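Print | E-mail

Folding helpers wanted — Flukside student robotics club

Posted 1/25/23

We are a small and rather cheerful club, and this term we are trying to teach a robot arm we call Tu to fold clothes, which has turned out to be a much bigger job than any of us imagined when we put our names down for it in September! To learn, Tu needs plenty of examples from people, so we would love two new helpers to join us for the Stundix student competition. You would work with a pair of hand-held grippers, folding T-shirts slowly and neatly, and starting over when a sleeve goes astray (they do). We are hoping to reach 200 good folds between us, in sessions of 30 minutes with tea afterwards.

You don't need to know any programming, although if you are curious Armelle Masson, who leads the project, will happily sit down and show you how it all works — she is very patient with beginners.

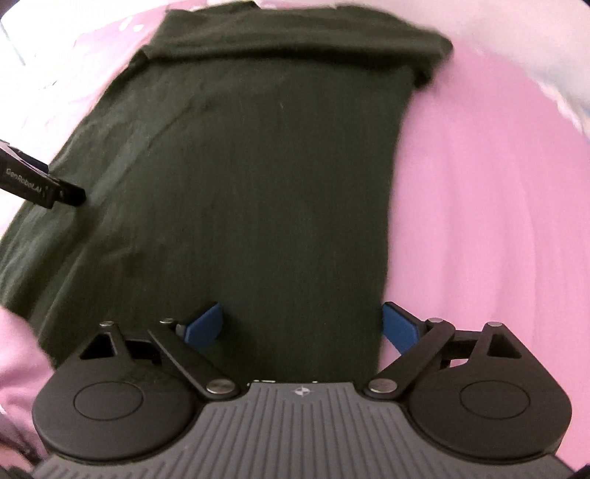 Do I have to bring my own clothes?
We have a big basket of shirts at the club, so just bring yourself.

To put your name forward, write a few lines to Armelle at the club desk and say which evenings suit you. We look forward to meeting you!

Print | E-mail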